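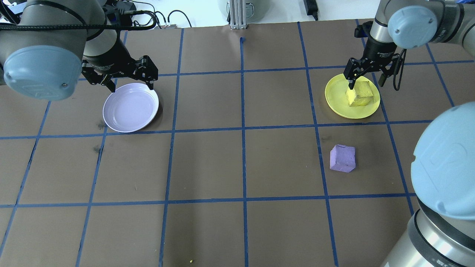
Babak Kazemi paid $189 for a website theme and says he would do it again, mostly for the booking calendar. He runs the front desk and the site of a climbing gym, and he had looked at free themes for a month before giving up.

I'm less sure. The theme is called Galtard, and its sales page promises 109 ready-made layouts. I installed it on a test site in July and went through them one evening. Many were the same page with the header moved. The calendar did work, though it only accepted payments after I bought an add-on from a separate shop, Trirkow, with its own yearly renewal.

Then there's speed. With the sample content loaded, the home page crawled on my phone. Support told me to remove the slider - the same slider that fills the top half of the sales page.

Poojary, a plainer theme, costs nothing and has 2 layouts. I had a class schedule up before lunch. It looked dull, and dull was fine for a page people open to check what time a class starts.

Sellers like to quote numbers. Rusen, another paid theme, boasts of 3,000 icons. I used four of them, and one was the phone. Ask for a demo login before you pay, and ask what the second year costs.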